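Subject: Re: [tokens] Stirkus colliery checks, brass or zinc?

On 8/27/24 a list member wrote:

> I have picked up a small lot of pay checks marked STIRKUS and a
> number. Most are round and brass, but three are oval and look like
> zinc. The dealer had them down as tram tokens. Does anyone know if
> the ovals are from the same place, and what they were used for?
> The highest number I have is 634.

They are all from the same place, and they aren't tram tokens. The Stirkus pit had its own shop, and the round brass pieces were handed out against wages between pay days. A man gave his number at the window, took his checks, and the amount came off his money at the end of the fortnight. The shop took them at face value. The pub at Clandden took them too, but knocked a bit off.

The ovals came later. Brass was dear by then and the company had a batch struck in zinc. They turn up less often than the brass because zinc doesn't last well in the ground, and a lot of those we see were dug. Please don't clean yours. A soft brush is as far as I would go.
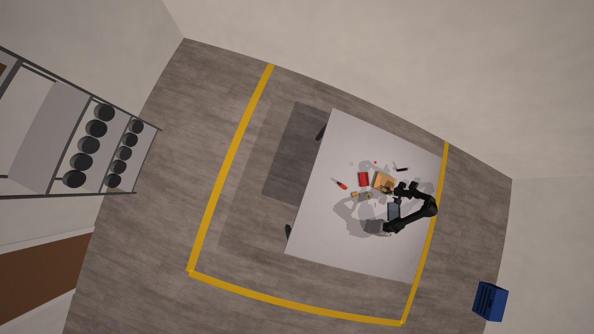

*Table and taped floor, from overhead.*

On the numbers, 634 is high for a round one. I have 72 Stirkus pieces written up and only five are numbered above 600. Could you check whether yours has a small dot under the last figure? The later dies have it and the early ones don't. If there is no dot I would like to see both sides at a decent size.

The holes also matter. Round checks were holed at the top before issue, so the edge of the hole is clean and a little dished. If the hole is ragged, or goes through the lettering, it was done afterwards, probably so the thing could go on a nail or a key ring. It makes some difference to the price, though less than dealers like to claim.

I am adding my notes from the June meeting below, as they cover the Kereama checks as well and several people asked for them. 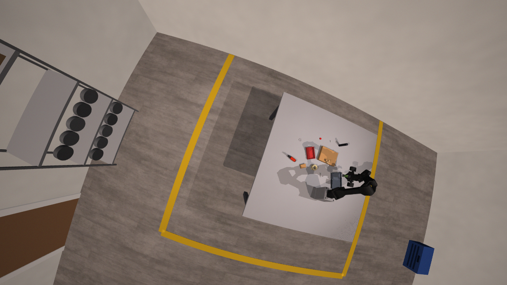

*Clandden, June*

Kereama checks: two sizes known. The larger is worth double the smaller, going by the shop book. Neither size carries a value, only the name and a star.

Ornum: one piece shown, lead, uniface. General feeling was that it is a bale seal and should come off the token list. Owner not convinced. Left as it is for now.

Stirkus: still no brass oval seen. If anyone has one, weigh it and send the weight to the list.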